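4. Equipment Planning and Budget

4.1 Scope of the cost model

The cost model covers the items a small group must buy before it can run two-arm household tasks outside the laboratory. Salaries, software development, and rent are excluded. Following Šťastný's earlier planning note, purchases are divided into durable equipment, wear parts, and site preparation. Durable equipment is written off over 4 years. Wear parts are charged to the year in which they are ordered, even when they remain on the shelf at year end.

The unit of planning is the station: one pair of arms, two grippers, cabling, a control computer, and the cameras. Quotations were requested in February from Roltora, Drosa, and Pešek. Roltora quoted a complete station, and the other two quoted separate parts. To make the offers comparable, the missing parts were priced from the Steta parts list and added to the Drosa and Pešek totals.

4.2 Wear parts

Gripper fingers were placed in the wear category from the start. They touch tabletops, dishes, and floors, and their surface condition affects how well they hold thin or smooth objects. The replacement price in the base case is 1,199 dollars per finger set, with mounting screws and calibration blocks included. Delivery was quoted at 11 weeks. A delay of that length costs more in lost station time than the part itself, so one spare set per station is carried as opening stock.

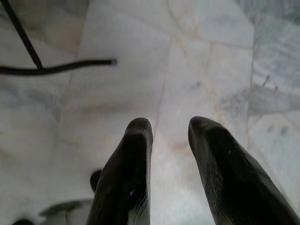

Figure 3. Open gripper fingers over marble floor tile, wrist camera view.

Cables are also treated as wear parts. A cable that runs outside the arm bends with each wrist movement and can catch on furniture. The Pešek offer listed cables as part of the arm and gave no separate price, and a replacement under those terms requires the arm to be returned. The comparison therefore adds one spare arm cable per side to every offer, at the Steta list price. Camera leads are priced separately and have little effect on the total.

4.3 Site preparation

Site costs depend on how much of the existing room can be used without change. The plan assumes that household furniture stays in place and that work surfaces are bought only when the site has none of a suitable height. Folding tables are acceptable for light objects. Their position must be checked before each session, and the time for this check is entered as labor under site preparation. 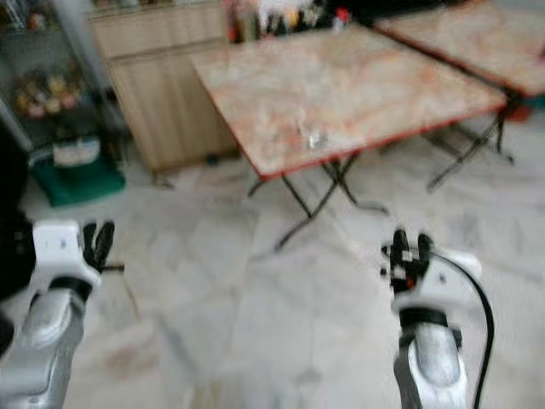 Should the work tables be listed as durable equipment?
They are listed under site preparation, where their full cost falls in the first year and no resale value is assumed.

Floor type enters the model in one place only. Hard, polished floors require no covering for a station on wheels, but they raise the expected loss of dropped test objects. A replacement allowance is set for each site. It is reviewed after 14 sessions and adjusted once. Sites with carpet receive the same opening allowance for ease of bookkeeping, although fewer losses are expected there.

4.4 Test objects and reach

Spending on test objects is small compared with the arms, but it is often left out of equipment requests and then paid from general supplies. The present budget gives it a separate line. Objects are bought as common kitchenware in more than one material, so that grip settings can be compared across hard and soft items. The near tabletop below holds a single metal spoon, while a purple plastic cup and a stainless steel bowl are on the far one. A layout of this kind uses low-cost objects but has a direct effect on the durable budget: if the far surface must be served from the same starting position, either a longer arm or a moving base has to be purchased. The base case includes the moving base, and the longer arm is treated as an alternative in Section 5.
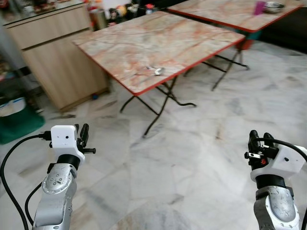 Storage and packing are budgeted per site visit. The Drosa offer includes transport cases for the arms, and the Roltora offer prices them as an option. Neither covers furniture. Tables with crossed folding legs, such as the two in this room, can be packed flat and need no case, so only the cases for the arms and the control computer are carried into the totals. Case costs are written off on the same schedule as the arms.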